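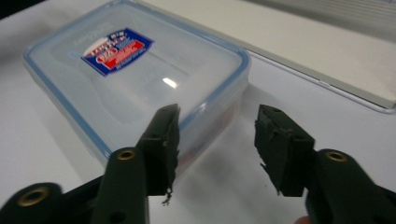 Haltia Hand Gripper: Frequently Asked Questions

Projects > Haltia > Build and Use > FAQ

Search this site Go

Last revised April 2020. Covers the hand-held version built at the Dramska shared workshop. Questions about the motorized version are grouped near the end.

General

What is Haltia?

A two-finger gripper worked by hand. The operator holds the body from below and squeezes a trigger; a linkage closes the fingers. There is no motor in the hand-held version. A camera mount on the body carries a small camera pointed at the fingertips, and the recordings are used to train a controller for the Junar bench arm, which carries the same fingers.

Why record by hand when there is already an arm?

Speed. Teaching one task on Junar with the joystick took Trí Lâm almost two hours, most of it spent backing out of bad approaches. The same task with the hand gripper is a few minutes of work per batch. The arm is also shared and has to be booked.

Who maintains the design?

Mechanical parts: Kiều Lâm. Recording software (Quan): Trí Lâm. Arm side: Florêncio Cardoso. Mechanical questions sent to Florêncio get forwarded, slowly.

Is it a kit?

No. The drawings and part files are on the project drive. Members can use the workshop printers and the drill press for the build. Hardware is bought by the builder.

Fingers and linkage

How wide does it open?

81 mm between pad faces, measured at the tip with the trigger fully released. If yours measures less, check the trigger return before touching the linkage. A return spring installed on the wrong post costs a good part of the opening and is the most common build error we see.

Can it pick up a food storage container?

Across a narrow one, yes. A wide container has to be taken by the rim, by the wall at a corner, or by the lid alone. Approach with the fingers spread and level with the near edge, then close. Lids with a rounded edge let the pads ride up; lower the gripper until the pad faces bear on the wall below the lid before squeezing. Do not lift a full container by its lid. The latch or seal takes the whole load and the pads give no warning before it lets go.

Does the plastic color matter?

It does not matter mechanically. For the camera it does. Dark matte fingers stand out from a light tabletop and do not throw highlights back into the lens. The dark green now in use was on the shelf and turned out well in testing, so the reference set stays that color. A set in glossy white was tried in October and was unusable on a white table.

Whatever you pick, keep both fingers the same and do not change color partway through a collection.

What size are the eyelets?

Use the size on the drawing for your revision. Revisions A and B take different eyelets and the finger segments are not interchangeable. Both are sold in brass finish at any hardware counter. Set them with a hand press. A hammer and anvil tool will do it but tends to crack the segment at the rounded end.

One finger closes ahead of the other. Is that a fault?

Yes. Both fingers should mirror each other through the full stroke. Procedure:

1. Release the trigger and remove the body cover.
2. Disconnect both links at the crosshead.
3. Move each finger by hand through its travel. Neither should bind.
4. Reconnect the links, centering the crosshead on the scribed line.
5. Close slowly and watch the pad faces. They should meet on the centerline.

If a finger binds at step 3, ream the joint and repeat. Do not oil it. Oil travels to the pads.

Is there play in the joints on a new build?

A little, side to side. It is acceptable if the pads still meet face to face. Play that lets one pad tip under load is not acceptable and means the segment should be reprinted.

Pads

The pad covering has gone ragged at the edges. Replace it or keep going?

Replace it if the fray reaches the flat gripping face. Fraying limited to the edges does not change grip in any way we have been able to measure, and many pads spend most of their lives in that state.

Loose pieces are a separate matter. A strip or flap hanging off the bottom of a pad can touch the table ahead of the pad itself and can be pinched between pad and object. Trim it flush with small scissors. Do not pull it; the covering tears upward into the face.

Can I replace the pad on one side only?

Replace both. A new pad is thicker than a worn one, and the grip will close off center.

How long does a set last?

It depends on what is being handled. Smooth plastic and glass are easy on the covering. Cardboard is hard on it, and so is anything with a molded seam. Inspect before each session and write the set number in the log. We do not replace on a schedule.

How are the pads attached?

The covering is bonded to a block and the block is fixed to the fingertip. Only the covering wears. Peel it, scrape the old adhesive off completely, apply new covering cut from the template, and leave it clamped overnight. Marcus Haverford cuts spares in batches; they are in the drawer under the laminating machine. Take a pair and initial the sheet.

Would rubber be better?

On dry smooth objects it grips harder. It also grabs the table surface when the operator comes in too low, which pulls the whole gripper sideways and spoils the recording. Rubber is used on the arm for bottle tasks only.

Recording

What surface should I use?

A plain white table, cleared of anything not in the task. Other pale objects can stay if they belong to the setup, but record them in the notes. A pale board behind a clear container gives the segmentation step very little edge to work with, and those recordings need a manual check.

Clear containers track badly. What can be done?

Several things, in order of effort:

- Turn the container so that a label or a colored seal faces the camera.
- Move the lamp until the bright spot on the lid is small and stays off the label.
- Place the container diagonally. Two walls at an angle give the tracker more than one wall seen flat on.
- Put something with color inside. Write down what it was.

Do not add tape or markers. The arm will be tested without them.

Does glare ruin a recording?

A small spot on a glossy lid is fine. Quan rejects a recording only when the blown-out area covers a fingertip for more than a few frames in a row. Shadows between the fingers are also fine provided the shadow does not move on its own. Stand still, and keep your other arm out from under the lamp.

My fingers show up at the bottom of the recording. Does that matter?

No. The bottom strip is masked before training. A grip far enough forward to reach the finger linkage does matter, both for the data and for the skin of your hand.

How many takes per object?

Three accepted takes at each starting position. Rejected takes do not count. Vary the approach angle between takes and leave the object where it is.

Should I keep takes where the object slipped?

Keep them and mark them with the slip tag. They are excluded from the main set and used for the slip detector. An untagged slip is worse than a missing take. Châu Phí reviews the tagged ones and will ask you about any where the notes field is blank.

Quan says "opening out of range." Why?

The opening is read from the fingertip positions in the camera view. The message appears when the camera mount has shifted, when the pads have been changed without recalibrating, or when the lens is dirty. Clean the lens first. Then run calibration: fully open, fully closed, fully open again. If the message returns, tighten the mount and repeat.

Motorized version

Can the hand version be converted?

Partly. Fingers, links and crosshead carry over. The body does not. The motor body is deeper and has a different bolt pattern at the wrist.

Do the same pads fit?

Yes. Break in a new pair on the hand version before moving it to the arm.

What is the force limit?

It is set in the Junar configuration file and locked. Florêncio can raise it for a specific task. Thin-walled containers deform visibly well under the limit, so start low and step up.

The arm closes on the lid and not the wall. Is this a training problem?

Usually it is a height problem. Check the table offset first. If the offset is right, look through the accepted takes for that container and see where the operators placed the pads. In the one case we traced completely, the arm was copying them correctly.

Workshop rules that apply

May I leave a setup on the table overnight?

Only with a dated card giving your name. Tables without a card are cleared at closing.

Where do used pads go?

General trash. The blocks go in the bin marked Haltia for reuse.

My question is not listed.

Send it with the drawing revision, the pad set number and, for recording problems, the session name from Quan. Questions without the revision will be sent back with a request for the revision.

Contact the Haltia group | © Dramska Workshop | Back to top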